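March, 5:40 a.m.

Woke before the alarm and read the rain gauge in the dark. Nothing in it. The barrel by the shed is down to the second hoop, low for the time of year, and I have moved the overflow hose back to the near bed.

Sourdough first, because it governs the rest of the day. The starter went into the fridge four days ago at equal weights of flour and water and came out flat, with a gray layer of liquid on top. Poured the liquid off, kept 20 grams, fed it twice. The first feed took nine hours to double. The second took five and a half. I count that as recovered and mixed the dough last night at 9:15.

The flour is the new sack from Craddock. Their bread flour takes more water than what I was using over the winter. At the old hydration the dough was stiff enough to tear when I folded it, so I raised the water to 362 grams for 500 of flour, 10 of salt, 100 of starter. The texture improved at once. It spread a little on the board but held an edge after the second shaping. I did four sets of folds at half-hour intervals and stopped when the dough resisted. The previous loaf had six sets, and I think the last two did nothing except let the kitchen warm it.

Kitchen temperature is the variable I still can't hold steady. 66 degrees at the counter last night, 71 on the shelf above the fridge. Five degrees moves the bulk rise by more than an hour. I have started writing the shelf or counter position next to each loaf in the notebook, which I should have done in January. The January entries are of limited use as a result. I could guess at the positions from the rise times, but then I would be using the result to supply the cause, so I have left the column blank for those. 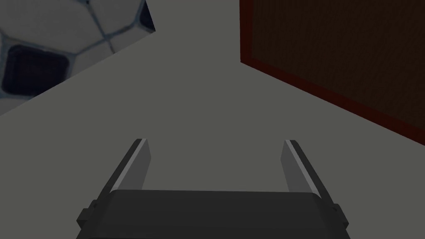 Shaped at 6:05 and put the loaf in the basket with rice flour on the cloth. Oven on at 7:00, pot inside, one hour to heat through. The dial says 475. The hanging thermometer says 450 and has said so every time, so I set the dial to 500 and ignore it.

Baked 20 minutes with the lid on, 22 with it off. Finished weight 835 grams. Dough weight was 972, though the scraper and bowl kept a few grams of that, so the true loss is slightly under 14 percent. My target is 900 grams out of the oven for the larger tin loaf, and this is the round, so the two are not comparable. I note it only to stop myself comparing them again.

Crust: dark, even, one blister on the left side. The score opened on the line. Crumb to be judged after noon. I cut the last one at forty minutes and the center was gummy, and I blamed the flour for what was a matter of waiting.

10:30 a.m.

Walked to the post office and back by the canal. The lower path is closed at the second bridge with a sign and no date on it. The detour adds a quarter mile, most of it uphill. Mailed the order form to Clorstead for the seed potatoes. They still take paper orders and I prefer it, though the form has no box for a substitute variety and I had to write mine in the margin. If they are out of the early ones they will send the second earlies, and I would take the space back for onions before I planted those again. Half of last year's had scab.

Postage was higher than in the fall. I did not keep the fall receipt, so I can't say by how much.

12:45 p.m.

Cut the loaf. The crumb is more open than the last three, with medium holes and no large tunnel under the crust. No gummy line at the base. Sourness is mild. I would like slightly more, and there are two ways to get it: a longer time in the fridge after shaping, or a smaller amount of starter with a longer bulk rise. I will change only the fridge time next. Two changes at once and I learn nothing from either.

Ate two slices with butter and one with the end of the marmalade. The marmalade set too hard this year. It went past the setting point while I was looking for jar lids.

3:15 p.m.

Went over the notebook. Loaf number 306 by the running count, which includes the failures and the two I dropped. I ruled a new page with these columns: flour, water, position, bulk time, folds, shape time, weight in, weight out. I left out the column for opinions. They run long and go in here.

Sharpened the lame blade, or tried to. The blades are not made to be sharpened and the edge came up worse than before. Put in a new one from the Mukico packet. Six left.

The proofing basket needs attention. The cane has lifted in one place near the rim, and dough catches there and dries. I brushed it out and pressed the strand back, but it springs up again. A stitch of cotton thread might hold it. Glue is out of the question near food. 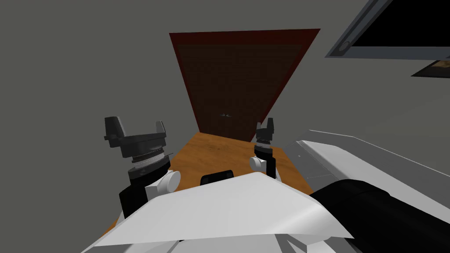

*Door and wall TV, view from above.*

7:50 p.m.

Fed the starter at 7:00, equal weights, on the shelf above the fridge. Marked the level on the jar with a rubber band. It had moved up a finger's width by the time I sat down to write.

Soaked a cup of rye grain for the next loaf, a small one from the Irkorura recipe, which wants the grain soft enough to crush between two fingers. The recipe gives overnight. Last time overnight left a hard core in every second grain, so I used warmer water and will leave it until midday.

Rain gauge still empty. Cloud from the west since four. Brought the kindling in anyway and covered the barrow.

To do: thread for the basket, rice flour, jar lids. Turn the sack so the label faces out. Bulk start at 9:00 tomorrow, counter position, thermometer beside the bowl.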